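Grovham Court Residents' Association
Minutes of the June general meeting
Held in the ground floor meeting room, 7:00 p.m.

1. Minutes of the previous meeting

Approved with one correction. Under item 5, "east riser" should read "west riser."

2. Matters arising

The stair light on the third landing has been replaced. The bicycle rack quotation is still outstanding and is carried forward.

3. Water supply and pressure

The chair reported on the pressure readings taken on the west riser. Static pressure at the basement manifold is within the range given by the utility. Pressure on the top floor drops noticeably in the early evening, when demand is highest. The booster pump is cycling more often than its manual recommends, and the contractor, Camari, attributes this to a failed bladder in the expansion tank.

Camari has quoted $3,950 for a new tank, a replacement check valve and recommissioning of the pump. A second firm, Odik, has quoted $3,000 for the tank and recommissioning only. The two quotations are not like for like. Odik has been asked to price the check valve separately and to confirm whether draining and refilling the riser is included.

It was noted that the check valve dates from the original installation and that access to it requires the same shutdown as the tank. Doing both at once would avoid a second interruption to supply.

Resolved: to defer the award until Odik's revised figure is received, with authority given to the officers to accept either quotation up to $3,950.

4. Water hardness and in-unit appliances

The meeting considered the note on hardness circulated with the agenda. The supply is classed as hard. Scale has been found in the shared water heater and on the strainers removed at the last service. Owners are responsible for appliances inside their own units, including inlet hoses and shutoff valves. The note advises closing the supply valve to a washer before any long absence, cleaning the inlet screens yearly, and leaving the door open between loads so the drum can air out.
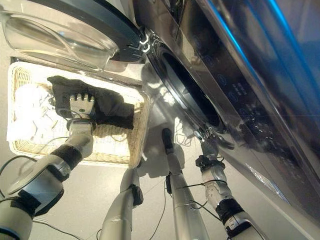 Bugti asked that the note also cover detergent dosing, as the amounts printed on most packages assume softer water and residents had been following them without adjustment. The point was accepted and a line will be added.

A central softener was discussed. The plant room has space for a single unit, but the floor drain would need to be extended and the salt store kept clear of the electrical panel. No costs are available. Several owners objected to softened water at the kitchen tap, and a separate unsoftened line would be needed to meet this objection.

Resolved: to obtain an outline cost for a central softener with a kitchen bypass. No commitment to proceed.

5. Planned shutdown

The west riser will be off for nearly 4 hours on the day of the works. Notices will go up in both lobbies and by the elevator. Residents should run cold taps until clear once supply is restored, starting with the bathtub.

6. Other business

Recycling bins are again being left in front of the meter cupboard. A floor marking will be painted.

The meeting closed at 8:25 p.m.

Actions
Officers: revised quotation from Odik; outline cost for softener
Secretary: amend hardness note; shutdown notices; bicycle rack quotation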